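2022年7月8日
短篇小说 文/本刊作者

单子是早上七点五十推过来的。手机震了一下,我正在后门口换鞋。单子上只有一行:铅芯,下层,全部下架,送后仓过机。

以前没有这种单子。以前铅芯的事归老师傅管,她有一个硬皮本,哪一格少了,她用铅笔在本子上画一道,攒到月底打电话叫货。她在店里的时间比收银台还长,收银台换过两回。今年一月公司上了Jallow,硬皮本就不用了。Jallow是一套补货的系统,收银那边扫出去一件,它减一件,减到它认为该补的时候,它自己下单。三家店用同一套。培训那天来了一个穿灰马甲的小伙子,站在收银台旁边讲了一个小时,说以后门店的人不用想,按单子走就行。他说这话是好意。

我记得老师傅问他,要是有人把东西放错了格呢。

他说系统不看格,系统看数。

她就没再问。

后仓那台过机叫Flilter,四月装的,有半个冰柜大,上面一个漏斗,下面一条窄皮带。小件倒进去,它一件一件过秤、拍照、读码,从另一头吐进不同的盒子。橡皮、铅芯、笔帽、修正带的替芯,都可以倒。它的声音像有人在隔壁一直洗筷子。店长喜欢它,它来了以后,盘点不用关门了。原来盘点要七个人熬到后半夜,店长请吃一顿面。现在一个人推着篮子去倒就行,面也不吃了。

我拿了一个绿篮子过去。

铅芯架在下层,人站着够不到里面,得弯腰。我先从靠外的一格开始,左手捏,右手接,攒够一小把再往篮子里放。这东西很轻,轻到抓了几支自己都没有数。管子又滑,捏紧了会从指头中间跳出去,掉到架子底下就要趴在地上摸。老师傅教过我,拿铅芯要捏上头,别捏腰。我一直照做。

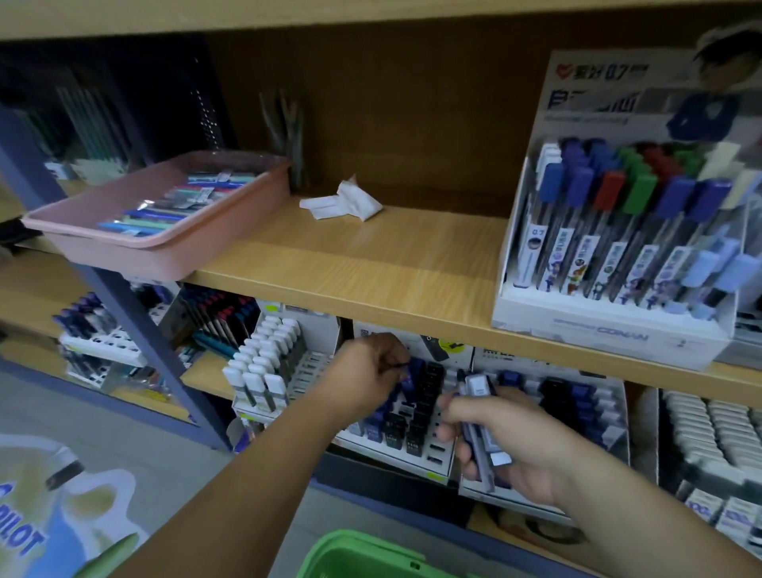 铅芯架前,一手从格子里取,一手已拿着一盒。

做了没多久,她从后仓出来了。她现在的岗位叫“设备协助”,工资没有变,地方变了,从前场到了后仓,坐在Flilter旁边,管它卡不卡。卡了就按红钮,掏出来,再按绿钮。一天卡不了几回,剩下的时间她就坐着。店长不让带书,怕夹进皮带里。她说她最近把后仓那面墙上的裂缝都看熟了。

她站到我后面,问我收的哪一格。

我说全部。

她说怎么会全部。

我把手机给她看。她把老花镜推上去看,看了半天,说系统里写的是337支。

我说是,差得多了才会叫下架。

单子下面有一行小字,叫“差异原因”,后面写的是“待核”。她用指甲点了点那两个字,把手机还给我。

“不用核,”她说,“放错了。两种管子长得一样,小孩拿出来看,看完随手就插回去,插到隔壁。隔壁的码不一样。买的时候收银扫的是隔壁的码,这边就一直不减。它以为这边多,那边没有,它就给那边叫货。”

我说那你跟店长讲。

她说讲过,五月讲的。店长让她在系统里提工单。她不会提,店长替她提了,后来回了一条,说已记录。

有个顾客过来问作文本在哪里,我指给他。再回头她已经蹲下来了,在架子前面看那些管子。她膝盖不好,蹲的时候一只手扶着层板。她没有拿篮子,也没有单子,按规定她不能在前场理货,系统里她的工时记在后仓,人在前场待久了,晚上会有一条提醒发到店长那里。我知道,她也知道。

她说:“你慢一点,一边拿一边分。现在分开了,机器那头就省事。”

我说机器本来就是干这个的,倒进去它自己会分。

她说我知道。

然后我还是慢下来了。我把两支并在一起看,都是黑的,粗细也一样。要翻过来看背面的小字才分得清,小字比米粒还小。

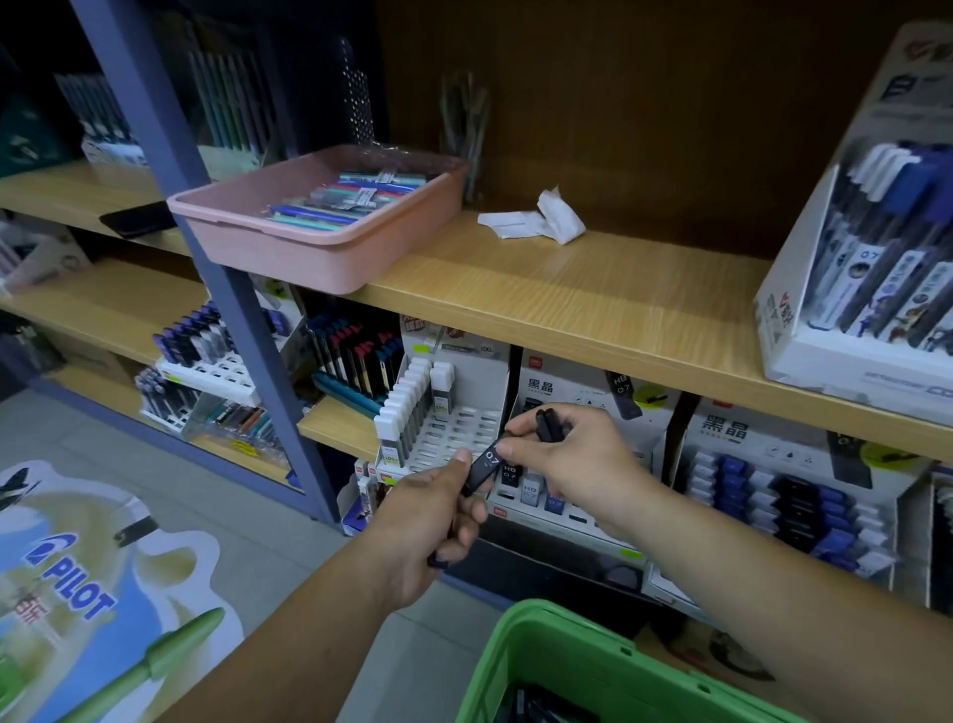 我看了几支,眼睛就酸了。她不看字。她把管子放在手心里掂一下,就说这个是那边的。我问她怎么知道的,她说盖子松紧不一样,旧的那批盖子松,一晃有响声。我拿过来晃,没有听出来。她又晃一次给我听,我说好像有。其实店里放着音乐,什么也听不见。

分了一阵子,手机又震。是Jallow的提醒,说当前任务超过标准时长,是否需要协助。下面两个按钮,“是”和“否”。我点了“否”。过了一会儿又来一条,问原因,给了几个可以选的:顾客占用、货架损坏、身体不适、其他。我选了“顾客占用”。

她看见了,没说什么,站起来,扶着腰回后仓去了。走到门口又折回来,把架子边上一支横着的管子顺手立好。

她走了以后,我就不分了。

我不是存心要这样。一个人分太慢,单子上的时间是红的,红了会算到月底的效率里。效率每个人都能看到,贴在更衣室,从上到下排。我上个月排在中间。我在这个店干了不到两年,想调到Hepburn路那家去,那家离我住的地方近,走路就能到。店长说调店要看效率。这些事我没有跟她讲过,讲了她也会说那你快一点。

我两只手一起抓,抓满了往篮子里送。

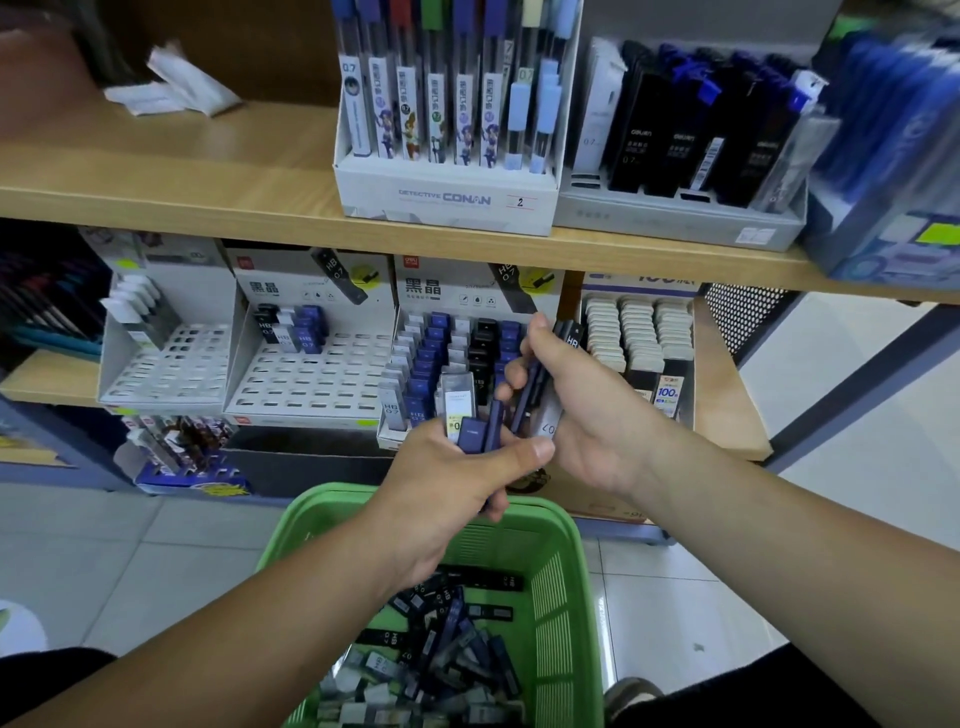 HB 0.7铅芯入篮。

后来我把篮子提起来,往后仓走。那么多管子堆在一起还是不重,走路的时候在里面滚来滚去,哗啦哗啦的。

后仓开着两盏灯。她坐在凳子上,看见我进来,站起来让开漏斗。我说我后来没有分。她说没事,倒吧。

我把篮子架在漏斗边上往下倾。头一批下去得太快,卡了。她按红钮,伸手进去掏,掏出来两支,上头都有压痕,她放在旁边的铁盒里。铁盒里是压坏的,月底要报损。她按了绿钮,皮带又走起来。她说你得抖着倒,像撒盐。我就抖着倒。管子一支一支上皮带,过一个小灯,灯闪一下,再往前走,到头分成两路,掉进左边的盒子或者右边的盒子。

机器分得很快。我们两个站在旁边看。我想起她刚才在前面蹲着,一支一支地掂。我猜她也在想这个,不过她的脸上看不出来。

有一支在灯下面停住了,灯没有闪,皮带也没有走。屏幕上出来一行字:无法识别,请人工判断。

她把那支拿起来,对着灯看了看,码磨掉了。她晃了一下,放进右边的盒子,在屏幕上点了“右”。皮带又走起来。

全部过完,屏幕上出来一个数,右边那一盒83支。左边的我没有记住。她把眼镜推上去,把数看了两遍,从围裙口袋里摸出一截铅笔,又摸了摸另一边口袋,没有摸到本子,就把数写在了装铅芯的纸盒盖子里面。

我问她写这个做什么,系统里有。

她说写一下。

我在手机上点完成。“差异原因”那一行自己变了,由“待核”变成“已校正”。原因是什么,上面没有。过了几分钟Jallow推来新单子,叫我把两盒铅芯送回下层原位。再下面还有一条,是给总仓Estness的自动订单,隔壁那个码,一箱,972支,状态是已发出,撤不回来。那是夜里两点下的单,那时候它还以为那边没有货。

我把手机递给她看。

她看完,说一箱要卖到明年了。又说,过了八月学生来,也可能卖得掉。她算了一下,嘴唇动着,没有出声。然后说放哪儿呢,后仓那个架子已经满了,得把旧的挪到上层去。

我说等单子吧,单子会说放哪儿。

她说等单子来,货都堆在门口了。她已经去搬梯子了。我要去扶,她让我先把铅芯送出去,时间又要红了。

我把两盒铅芯放进绿篮子,提着往前场走。架子那边有两个小孩,穿着校服,一个蹲着,一个站着。站着的那个手里拿着一支自动铅笔,按了几下,放回去,换了一支再按。蹲着的那个问我,阿姨,铅芯呢。

我说在这里,马上放上去。

他等着。我蹲下来,把左边那盒放在左边,开始一支一支往里插。他看了一会儿,从篮子里拿了一支,看完,插在了右边。

我把它拿出来,翻过来看背面的字,看不清,又晃了一下。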